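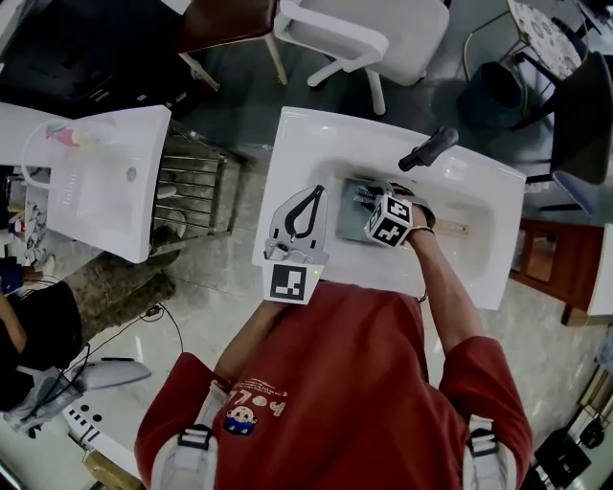
Class Notes, Session 3: Listening Before You Answer

Posted in February by the Wivano Fellowship teaching team
Filed under: Adult Classes, Handouts, Proverbs

Welcome back, friends, and if you missed last time because of the ice, don't worry, you can pick up right where we are (the first two handouts are on the table by the coat rack, and somebody will gladly catch you up over coffee). Tonight we're staying in Proverbs and spending most of our time on one short verse, Proverbs 18:13, which says that to answer before listening is folly and shame. I've read that verse more times than I could tell you, and I still walked into the kitchen last week and finished somebody else's sentence for them. Wrong ending, too!

1. The setting of the verse

Chapter 18 is full of mouths. There's the fool who only wants to air his own opinions (verse 2), the lips that bring strife (verse 6), and the tongue that has the power of life and death (verse 21). Our verse sits in the middle of all that talk. Notice also verse 17, where the first person to speak seems right until someone comes along and asks questions. Please read the two together at home, slowly, and mark any word that stops you.

2. What James does with it

Turn to James 1:19. Quick to listen, slow to speak, slow to become angry. James was writing to people under real strain, scattered and often poor, and I find it touching that he puts listening first on the list. When we're tired or frightened our ears are usually the first thing to close. Leave a little space in your margin here, as we'll come back to verse 20 and the trouble with human anger next session.

3. Three ways we answer too soon

(a) We answer with advice. A friend says her son has stopped calling, and before she's got her coat off we've told her what to text him.

(b) We answer with our own story. This one is mine, I'm afraid. It comes from a warm place, wanting the other person to know they aren't alone, but by the time I've finished we're talking about my knee.

(c) We answer with a verse. Scripture is a gift, and there is a time for it, but look at Job's friends. They sat with him on the ground for a whole week without a word, and I've always thought that was the best thing they did.

4. Practice for the week

Pick one conversation each day and ask one more question than you normally would. Write down afterward what you heard, two or three lines is plenty. Pray Psalm 139:23-24 before you go to bed, the part about "search me," and let it be about your own heart before anyone else's.

For table discussion: When did somebody last listen to you all the way through? What did they do with their face, their hands, their phone? Is there a person you've stopped asking questions because you feel sure of the answers?

The Saturday breakfast group is working through this same handout at the Trolell Street building, so come to either one, or both if you like pancakes. Bring your own Bible if you can, any translation, it helps to hear the differences read aloud.

Comments

wikonreader: Point (b) got me right between the eyes. I called my sister and just let her talk.

Grateful in the back row: Could we get the session 2 handout in large print as well? My copy went through the wash.

M.: Never noticed verse 17 before. Read it to my teenagers at supper and they both claimed it was about the other one.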